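Classroom Safety Walk-Through: Checklist and Comments
Tiltmont Middle School, Room 38
Completed by: Amrit Thibodeau
Sunday, August 10, 2025

Use this form before students return. Mark each line OK, FIX or N/A. Comments go under the section they belong to. Anything marked FIX needs a work order number before the first day.

1. Doors and exits
Main door opens fully and closes by itself – OK
Second exit clear on both sides – FIX
Evacuation map posted at eye level – OK
Door window cover present and rolled up – OK
Comment: Two file cabinets were stored in front of the second exit over the summer. I moved one. The other is full and needs a dolly. Work order 2106 is in for it. The map still shows the old route past the gym, but the arrows for this room are right.

2. Floors and walkways
Aisles between desks wide enough to walk through with a bag – OK
No loose tiles or lifted carpet – FIX
Cords off the floor or under a cover – OK
Rug edges taped or rubber backed – OK
Comment: Carpet seam is lifting by the reading corner. It was glued in April and has come up again in the same spot. I put the beanbags over it for now, and they will have to move when it gets repaired.

3. Electrical
No power strip plugged into another power strip – OK
Outlet covers in place – OK
Laptop cart plugged straight into the wall – OK
No personal heaters, hot plates or coffee makers – FIX
Comment: The coffee maker on the back counter is mine and is going home. The Gorkent laptop cart has a fan that rattles when all the bays are in use. It charges fine. I told the tech office and they want to look at it before the first full week.
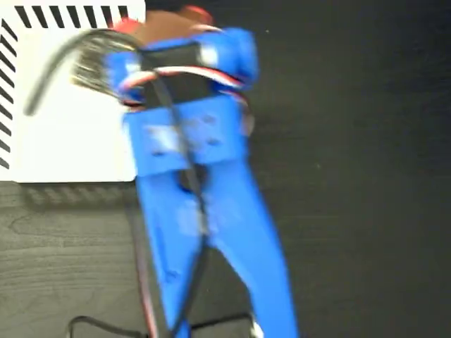
Do I have to fill out a new form if I share the room with another teacher?

One form per room is enough, as long as both teachers initial the last page and each keeps a copy.

4. Furniture and storage
Bookcases over desk height fastened to the wall – FIX
Nothing heavy on top shelves – OK
Desks and chairs free of cracks and sharp edges – FIX
Teacher desk does not block the view of the door – OK
Comment: The tall Fova bookcase by the window has its brackets but only one is screwed in. I left it empty. Three chairs have split seats and I have set them in the hall with a note. There are 38 chairs left, so we have spares. Please don't take the split ones back in if you are short next door.

5. Air, light and temperature
All ceiling lights working – OK
Vents not blocked by furniture or posters – OK
Windows open and lock – FIX
Room holds a steady temperature – OK
Comment: Thermostat read 70 when I came in and was the same when I left. The window nearest the sink opens but the lock does not catch. Blinds are dusty and one cord is knotted up high out of reach, fine where it is.

6. Walls and displays
Nothing hanging from sprinkler heads or light fixtures – OK
Paper kept back from the door frame – OK
Bulletin board staples pushed in flat – OK
Comment: The paper lanterns from last year are down. I know students liked them. The fire inspector did not. They are in the closet if the drama club wants them.

7. Supplies
First aid kit stocked and in date – FIX
Scissors counted and stored in a closed bin – OK
Cleaning spray locked up and labeled – OK
Emergency folder by the door – FIX
Comment: Kit is missing gloves and the small bandages. Scissors count is 12. The emergency folder has last year's class lists in it, so I took those out and will put in new ones once schedules are final. Gil cabinet key is on the hook inside the closet – the spare is in the main office.

Follow-up
Second exit: waiting on dolly, work order 2106
Carpet seam, bookcase bracket, window lock: work orders to be sent Monday morning
Chairs: pickup requested
First aid kit: nurse has the list
Coffee maker: done

Initials: A.T.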